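November 5, 2025
To: Vilho Nurmi, Leltness
Re: kitchen handling cell, spend to date and what we need for the next round

Vilho – quick one as promised, longer version with the claim form.

**Where we are**

First cell is up and in use daily. Both arms bought outright from Lesent in May, on budget. The enclosure we built ourselves, which saved a fair bit against the Drellico quote but cost us more staff time than I'd put down. Will show that properly in the claim.

Work is on the weighing and sorting tasks now. Toy food for the time being, real produce later in the plan. Operators can reset the table without help, so sessions no longer wait on me being in the building.

**Spend**

| Item | Budget | Actual / quoted |
|---|---|---|
| Gripper cameras and mounts | 1,931 | 1,658 |
| Props, scales, consumables | 700 | 700 |
| Spare gripper fingers | not budgeted | quote awaited |

All in pounds, ex VAT. The underspend on cameras is real, we took the older mount. I'd like to move the diffrence to spares if you're happy with that. Need a yes in writing before we order.

Props line is fully used. Went quicker than planned, mostly on duplicates so the second cell can run the same set.

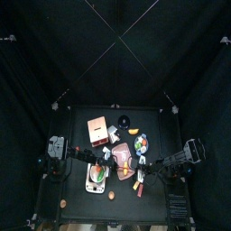

*Cell 1, two-arm setup. Scale and bowl on the left, pink cutting board in the middle.*

**Second cell**

Still want to order before the year closes. Two options:

- Lesent again. Same arms, same spares, same training. Lead time 14 weeks from order.
- Alemneh. Cheaper per arm, quicker delivery, but different gripper fittings, so two sets of spares on the shelf and the mounts redone.

My preference is Lesent. The saving with Alemneh mostly goes once you add the mounts. Haven't got their service terms in writing yet, chased twice. If they come back with something good I'll send a revised comparison, otherwise please take this as the recommendation.

Hiring is a third route – Drellico do a monthly rate – but over the length of the grant it comes out dearer than buying, and we'd have nothing at the end of it. Not persuing unless you ask.

**Problems**

- No spare arm. If one goes back for repair the two-arm tasks stop. Not in the original budget, my omission.
- Cable wear. Checking weekly, will replace as a set. Small money.
- Floor space for cell 2 agreed in principle only. Nothing signed.

**Needed from you**

1. OK to move the camera underspend to spares
2. Decision on supplier for cell 2, or a date for one
3. Whether a spare arm can come out of contingency, or needs a fresh request

Next report will have the session figures in it, they weren't ready in time for this one. Invoices for the props line are scanned and in the shared folder, camera ones to follow once accounts send them back.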